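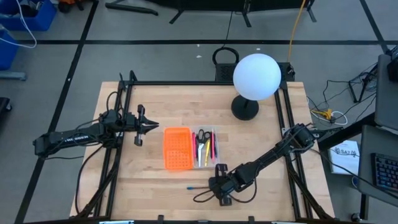
Wrist views vs. overhead view for bimanual tidy tasks: our ablation

gantry_moth
Posting this before the write-up because I'd like it picked apart first. Project is Cutholm, two arms on a table frame, one policy driving both. The task is putting pens back in a clear container and leaving everything else on the table alone. We trained the same policy on the same 1412 demonstrations with three camera sets: overhead only, wrists only, and all of them. Evaluation was 300 trials per set.

Result in short: wrists only beat overhead only on the grasp, and lost to it on choosing which arm should go. All cameras together did worse than wrists only on the grasp. That last part is what I want to talk about.

Pringle_fork
Same image resolution across sets? If you shrink everything to fit the larger input, your wrist views lose detail in the combined run and you've measured that.

gantry_moth
Same resolution per camera. The combined run has more image tokens, so it also takes longer per step. Control rate was held fixed for all three.

lowtorque
Held fixed how? If the slow model still meets the rate but the action comes from an older image, you have a latency difference hiding in there.

gantry_moth
Fair. Actions are sent in chunks and the chunk length is the same, but the age of the image at the start of a chunk is not. I can pad the two faster models with a delay and rerun. Should have done that first.

cleltcombe_bench
We saw the same drop at Cleltcombe and it had nothing to do with latency. The policy learns to read the target position from overhead, where it is easy, and then never corrects from the wrist on the last stretch. Mask the overhead image at random during training and the grasp comes back. Try 2 masking rates before you touch anything else.

lowtorque
Disagree with "nothing to do with". Did you control for it?

cleltcombe_bench
We ran the masked and unmasked models with the same inputs and the same compute. Same latency by construction. The gap was still there.

lowtorque
That shows masking helps. It doesn't show latency costs nothing.

gantry_moth
Both are cheap to run, so I'll run both. On the masking idea, one thing that bothers me is how much of a wrist view is useless for this task. Between the fingers there is a narrow strip that matters. Then there's the lamp, the other arm, and half the lab.
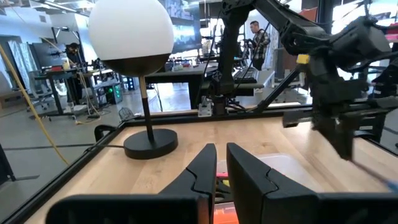
The background also changes with every arm pose, so the model has plenty to latch onto that isn't a pen. I considered cropping to the area near the fingertips -- easy to do, they sit at a fixed place in the image.

Pringle_fork
I'd leave the crop out. The other arm being visible is information when both are moving. Crop it and you'll pay in collisions.

gerkorport_user2
We use a crop at Gerkorport and have not seen more collisions. Our arms rarely share the middle of the table, though, so it may not carry over.

Pringle_fork
Then it's a different task. Cutholm has the container where either arm can reach it.

cleltcombe_bench
Keep the full view and add the crop as a separate input if you must. Also, please report grasp and arm choice as separate numbers. One success rate would bury the whole finding.

gantry_moth
Agreed, they'll be separate. Order of work: delay padding, then masking, then crop as an extra input. Trials will use the same start layouts as before. I'll post the tables in this thread, including the failures sorted by stage.

lowtorque
Log the image age per chunk while you're at it.

gantry_moth
Already added to the logger.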